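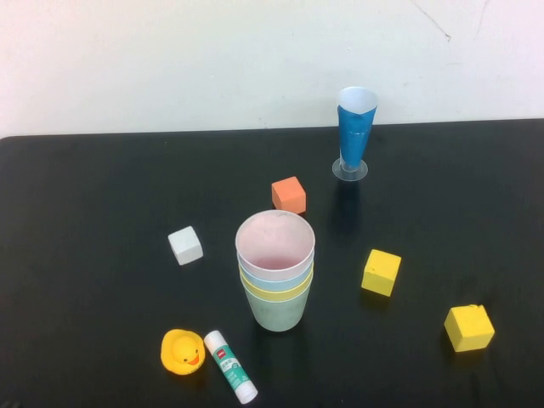

Figure 6.1. Fixed camera view. The cups are nested, with foam cubes, a duck and a glue stick on the same table.

Mirnmont, Introduction to Robot Software
Handout for Unit 6: Keeping a world model when the camera moves

Before the session, please read the notes of Unit 5 again, in particular the part on frames and transforms. We will use the same names here: "world" for the table frame, "fixed" for the camera that does not move, and "wrist" for the camera that travels with the gripper. The exercise runs on the Hundik planner, and the logs are in the Istbridge folder of the course server.

6.1 What the planner needs

The planner does not work with pixels. It works with a small list of objects, and each object has a class, a pose, a confidence and a parent. The parent is the part that students forget most often. A cube has the table as parent. A cup that sits inside another cup has this other cup as parent, and when the parent moves, the child must move with it in the list.

In Figure 6.1 only the outermost cup shows its side. Of the yellow cup and the light blue cup we have mainly a band of the rim. A detector that was trained on separate cups will usually give one box for the complete stack, or several boxes with almost the same center. Both answers are bad for the planner, but the second one is easier to repair: if boxes of class "cup" overlap strongly and their colors are different, we make a chain of parents and order it by the height of the rim.

Please note that the color is a property of the cup and we should store it only once. If you compute it again at each update, the inside of one cup will sometimes be taken for the outside of another. The pale pink inside of the uppermost cup, under its white rim, is a good test for your code.

6.2 Two cameras, two kinds of error

The fixed camera sees the whole arrangement, but its depth values get worse toward the back of the table. The wrist camera comes close, and it has three problems of its own: it moves, it sees only a part of the table, and the fingers cover exactly the region in which we are interested.

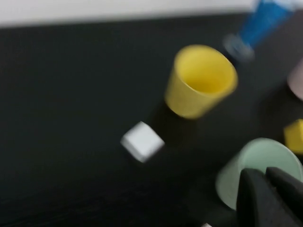
Figure 6.2. Wrist view with strong motion blur. The green cup is partly hidden by the fingers; the yellow cup stands farther away.

For the blur we use a simple gate. Compute the variance of the Laplacian on the gray image, after you have masked the gripper. The mask is important. The fingers do not move relative to the wrist camera, so they can stay sharper than the table, and without a mask they give you a score that is too good. The practice log has 3935 wrist images, and the gate with default settings rejects 541 of them. Try to lower the threshold and look at which images come back.

A rejected image is not useless. It cannot give a new pose, but it can still confirm that an object exists. In Figure 6.2 I would not trust the corner of the white cube to the millimeter, and yet there is no doubt that a cube is there. In Hundik you write this as an update with "presence" only, and the pose keeps its old value while its covariance grows.

6.3 Objects at the border

An object that touches the image border must be handled separately. The box is smaller than the object, so its center is wrong, and the error always pulls toward the inside of the image. Use the following rules:

If the box touches no border, make a normal update.
If the box touches one border, update only the coordinate along this border.
If the box touches two borders, make a presence update.
If the box touches the gripper mask, treat the edge of the mask as a border.
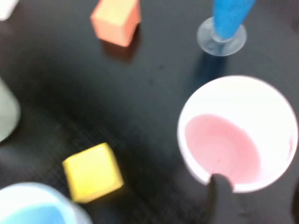 The last rule causes the most questions. When the finger reaches over the rim of a cup, the visible part of the rim is still an arc of an ellipse, and it is often long enough for a fit. So a better solution than the box is to fit the ellipse on the free part and take its center. This costs more time. Set the limit for the fit to 148 ms, and when it is exceeded, go back to the rule.

A second question is about containers that are clear or frosted. Their edges are weak and the table is seen through them. Keep such objects from the fixed view as long as possible, and do not let one missing detection in the wrist view delete them.

6.4 Exercise

Start with the file huang_cups.yaml and write the function merge_views(). Replay the log from image 693, where the list is already filled. Your function has to return the object list with parents, and no cup may appear twice. Hand in the code and one page of text, in which you explain what happens to a child when its parent gets only a presence update.

Work in pairs if you want. The server closes at midnight, and a replay that is still running at this time will be stopped without saving.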